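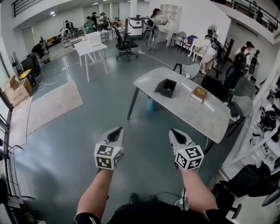
Print this page
E-mail this article

The table is not a shelf

By Mairéad Nic Aodha
07/08/2022

When I moved to this country I learned the word "clutter" before I learned the word "drawer". My first landlady in Serness used it every day, and always about the table. The table was full of clutter, the clutter must go, where did all this clutter come from. I did not have a drawer to put it in, so it went under my bed, and the next week it was on the table again.

I have now worked for many years in rooms which several people share, and I would like to defend a simple opinion: a shared table should be left with almost nothing on it at the end of the day. One book is permitted, and perhaps one box. More than this, and the table has become a shelf, and the next person who arrives must first be a cleaner before she can be anything else.

I know the arguments against me. My colleague Peadar Madigan keeps his papers in heaps, and he can find a letter from June in less time than I need to open a cupboard. He believes that a tidy table shows an idle mind. I respect his heaps, but they are on his own desk, against his own wall. A desk belongs to one person and can look like that person. A table in the middle of the room belongs to whoever sits down at it next.

My second opinion is less popular. I think we buy too many things for storage. Last year our office spent 310 euro on boxes from Clisby, with lids and small windows for labels. They are good boxes. After two months they were full, and the things inside them were things we should have given away. An open shelf with square compartments is much more honest furniture, because it shows you what you have kept. If I see the same broken stapler each morning, in the end I will throw it out. In a box with a lid it can live for 18 years.

Chairs are another matter on which I have become strict. It costs nothing to push a chair in when you stand up, and still many educated people cannot do it. Muireann Ó Dálaigh, who taught me a great deal about this language and about manners, used to push in the chairs of strangers in cafés. I was embarrassed by it then. Now I do the same, and my daughter is embarrassed by me.

Then there are the cables. Here I must admit defeat. In every room where people work there is a power strip on the floor, and white cables going from it in directions which no one has planned. I have tied them, I have taped them, I have bought a plastic channel to hide them along the wall. Each time a new device arrived, and its cable was too short to follow the wall, so it went straight across the floor. I would only ask that they do not cross the place where people walk. Úna Ó Néill fell over one in our old building and could not drive for the rest of the summer.

Some readers will say that these are small matters, and that with rents as they are we should be glad to have a room at all. I agree that they are small. But a room is used in small ways: a person comes in, looks for a place to put down her bag, and sees either a free surface or a heap which belongs to somebody else. I remember very well how it felt to be new and to stand there with my bag in my arms, afraid to move another person's cup.

So I ask for five minutes before going home. Put the lid on the pen, take your cup, push in the chair. You may leave the book if you are still reading it.

Print this page
E-mail this article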